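Notebook, hand-held gripper practice rules
March 2024
Entry by Hinata Aoki, with comments from Normunds Jõgi and Rezaul Paul folded in

Rev C of the handling rules went round last week and three points came back unresolved. Writing them down with my position on each so Radomír can merge them into Rev D.

Point 1. Grip on soft goods. Rev C says "close until the object is held." Too loose. Two operators read it two different ways, and on plush the fingers end up anywhere from a light pinch to fully shut. Proposed wording: close until both pads touch the item, hold one beat, lift. No second squeeze during the lift. If the grip slips, open fully and start again, and mark the attempt as a retry in the log.

Point 2. Two grippers over one container. Rev C is silent. Normunds wants a hard rule that only one tool is inside the box at a time. I think this is too strict for bimanual tasks such as steadying the box while reaching in. Proposed: one tool is named the working tool before the start, the other may touch the rim or outer edge but stays out of the interior until the working tool is clear.

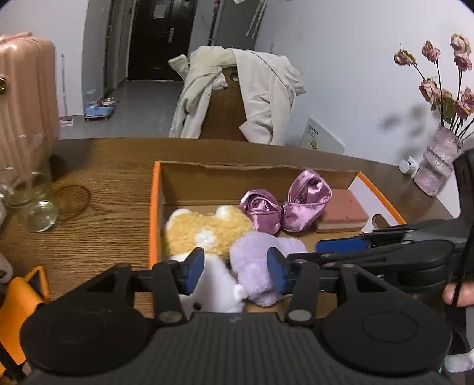

Page last changed: April, by haoki (rev 4)

Box work with soft toys is the case I had in mind for both points. Left pad against the white plush, right pad beside the lavender one, second tool with its pad flat on the front edge of the box. The toys lie close together, so "close until held" could mean one toy or two. Rev D needs the target item named in the task line before the tool goes in.

Point 3. Breakables on the same table. Clear glass within reach of a tool is allowed under Rev C if it is not part of the task. Rezaul would move all of it off the table. My view: leave household clutter where it is, but keep glass out of the sweep of either arm, elbows included. Checked by the operator, before the start, with both tools in hand.

Log limits, carried over unchanged — 20 attempts per sheet, then a pad check. Torn or lifted pad face means stop and swap.

Open:
Cord routing. No rule yet. Normunds to draft.
Retry marks on old sheets 104 and up. Leave as they are, do not back-fill.
Radomír to confirm the Point 2 wording before Rev D is issued.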